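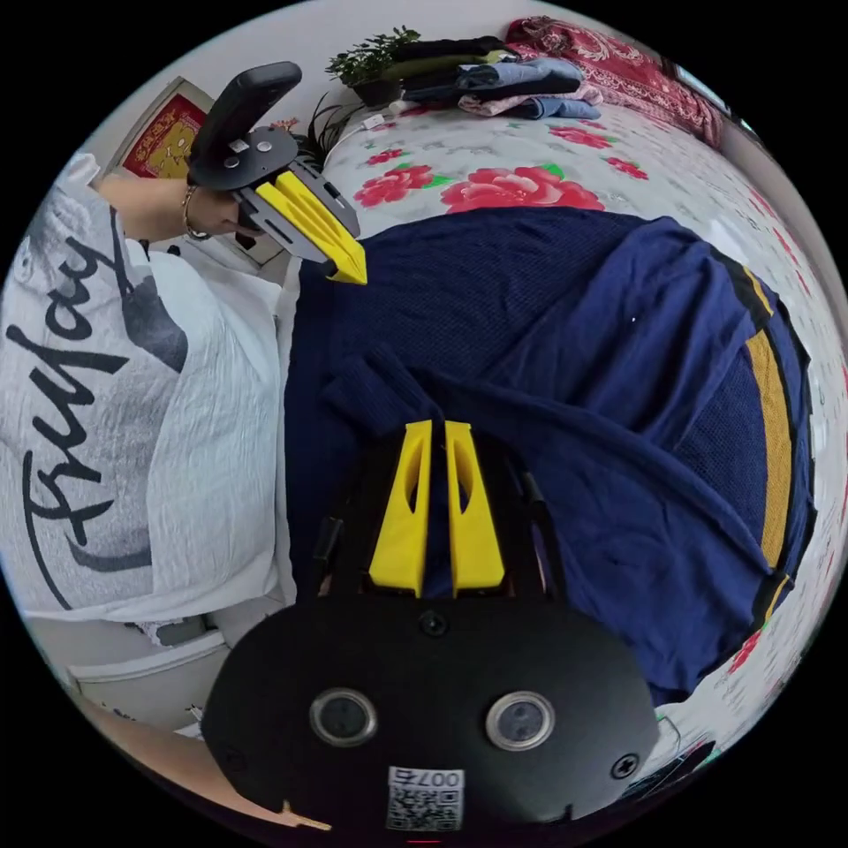 Slide 1. Yellow gripper fingers against a dark navy knit garment.

Keeping a custom map playable over LAN
Speaker notes, Igor Żak. October 3, 2019

Slide 2. Scope
Map is Barken, a four-lane hero arena for a real-time strategy client. I maintain the scripts. Miłosz Cieślak does terrain, Lucyna Górecki does items and tooltips. Talk covers desyncs, file size and version naming. Balance is out of scope; take it up with Lucyna at the break.

Slide 3. How the network model works
Lockstep. Each client runs the full simulation and exchanges only player commands. Any difference in game state between clients ends in a split, and the host drops whoever disagrees. Say "split" and "desync" mean the same thing here.

Slide 4. Desync causes found in Barken
Local player checks wrapped around code that creates a handle. This was most of them. Creating a text tag or effect for one player only shifts the handle table on that client.
Camera position read locally and then used in a spell condition.
String table order differing between clients with different language packs. Took us from the spring build to August to find. Credit Ruth Greenwood for the replay logs.

Slide 5. Test setup
4 machines on one switch, no internet. Jutance runs the bots and issues random orders. Ustitero dumps a checksum of unit positions every 200 ticks and compares the files after the match. First mismatch gives the tick, then we bisect the triggers.
Show the log extract. Point at the tick column, leave the rest.

Slide 6. Handle leaks
Old build left over 2,000 location handles alive by the end of a long match. Replaced locations with plain coordinates, and groups with one reused global group. Lag in late fights dropped on the slowest machine. I have no clean numbers for the others.

Slide 7. File size
Kidus Nigatu repacked the icons and cut unused model paths. Loading screen stays as it was. Warn people: the Nowicki packer renames script files, and the older client will not open the result. Keep an unpacked copy.

Slide 8. Version naming
Same file name with different contents makes the lobby download fail or hang. Change the name on every upload, including test uploads. Letter suffix for fixes, number for content.

Slide 9. Open items
Save codes break when an item ID moves. Item IDs above 1,000 are reserved until Lucyna finishes the new shop.
Observer slots still untested.
Questions. If asked about bots on the public server, refer to Kidus.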